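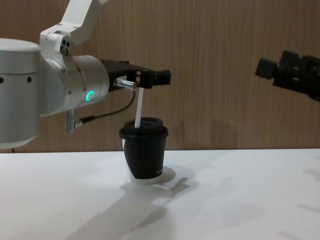 On 10/19/19 a list member wrote:
> Does anyone know what Reddale is doing with takeaway cups now? The
> calendar that came with the rates notice says paper cups go in the
> yellow bin, but the sticker on my bin says landfill. Lids aren't
> mentioned on either. We're on the Gerlach side, if that matters.

The sticker is the current one. The calendar was printed before the new sorting contract started in April and hasn't been corrected. I rang the council and was told the following.

Lined paper cups go in the red bin, both sides of the highway. They are not to go in the green bin either, even if they are marked compostable, as the Sterlow site won't take them.

Lids and straws also go in the red bin. Dark plastic is not being sorted at the moment and anything that small falls through the screens.

Cardboard sleeves are fine in the yellow bin if they're clean.

Bistham still has the cup tubes outside the library and the pool. There are 4 of them and they are emptied on weekdays from 8. Tip out the drink first and put the lid in the slot at the side.

Two cafes in Sterlow are taking 31 cents off if you bring your own cup. The bakery in Gerlach did the same over winter but has stopped.

If your bin has no sticker the council will post one. Mine took five days.

Print this message | E-mail this message

Contact the list owner | Copyright remains with the authors of messages | Back to top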